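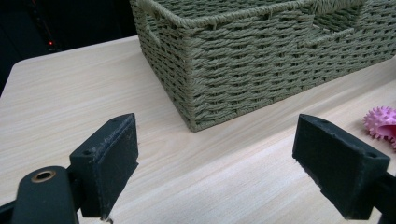
Oficina de cestaria da Rua do Poço volta em março com mais lugares

12 de dezembro de 2019

Quem passou pela antiga mercearia da Rua do Poço numa destas noites de outono deve ter reparado nas luzes acesas até tarde e nas gargalhadas que se ouviam do passeio. Era a oficina de cestaria da associação Suken, que terminou na semana passada a sua primeira temporada e que, para alegria de muita gente do bairro, já tem regresso marcado para março, com mais lugares e um horário novo para quem só consegue sair de casa depois de jantar.

A ideia nasceu de uma conversa bastante banal, como tantas vezes acontece nestas coisas. Lorna Quiambao, que aprendeu a entrançar fibras com uma tia e nunca mais largou o ofício, andava à procura de uma sala onde pudesse trabalhar sem encher a cozinha de fios e pontas cortadas. Jennylyn Macapagal, sua vizinha de patamar, lembrou-se da mercearia, fechada havia anos, e foi ela quem bateu à porta da família Rutkowska, proprietária do espaço, a perguntar se o emprestavam por uns tempos. Emprestaram, e ainda deixaram ficar o balcão comprido, que serve agora para pousar os casacos, o chá e os bolos que cada um vai trazendo (e são muitos, diga-se de passagem).

Inscreveram-se 20 pessoas, entre elas um casal de reformados da Rua de Cima, duas enfermeiras que vinham diretamente do turno e um rapaz do liceu que queria fazer um presente para a avó e acabou por fazer três. Começaram pelas bases redondas, passaram às retangulares, que dão mais trabalho por causa dos cantos, e nas últimas sessões cada participante escolheu a peça que quis. Houve cestos para o pão, para os novelos e para as cartas por abrir, e houve até uma cama de gato, que Kristine Barredo desfez duas vezes antes de ficar contente com ela.

"Eu vim só acompanhar uma amiga na primeira noite e trazia o casaco vestido, pronta para me ir embora", contou-nos Kristine, ainda divertida com a recordação. "Quando dei por mim eram onze da noite e estava a discutir com a Lorna se o rebordo devia levar mais uma volta. Levou, claro, ela tem sempre razão nessas coisas."

Parte do material foi oferecida pela Fornier, a papelaria da praça, que juntou 288 novelos de cordão de várias cores e os entregou à associação em caixas tão bem arrumadas que custou abri-las. O resto foi comprado com o dinheiro das inscrições. Na venda de encerramento, que ocupou a sala inteira e um bocadinho do passeio, juntaram-se 400 euros, que vão servir para comprar candeeiros melhores, uma falta de que toda a gente se queixou, sobretudo nas noites em que se trabalhou com cordão escuro.

A partir de março, a oficina passa a ter duas turmas, às terças e às quintas-feiras, sempre às 20h30. Lorna fica com os principiantes e Lavanya Kurup, que dá aulas de tecelagem no centro comunitário Retel, orienta quem já tem alguma prática e quer experimentar tampas, asas e padrões a duas cores. Não é preciso levar nada na primeira noite, a não ser uma tesoura que corte bem e, se possível, uma almofada, que as cadeiras da mercearia são simpáticas mas duras.

As inscrições fazem-se ao balcão da Fornier, no horário normal da loja, ou na própria sala, aos sábados de manhã, enquanto Jennylyn lá estiver a arrumar as prateleiras. Quem participou na primeira temporada tem lugar guardado até ao fim de janeiro, e os menores de 16 anos podem inscrever-se desde que venham com um adulto, que paga metade.

Alguns dos cestos que sobraram da venda continuam na montra até ao Natal. Para os ver por dentro é só tocar à campainha do lado esquerdo, com alguma insistência, que a da direita está avariada.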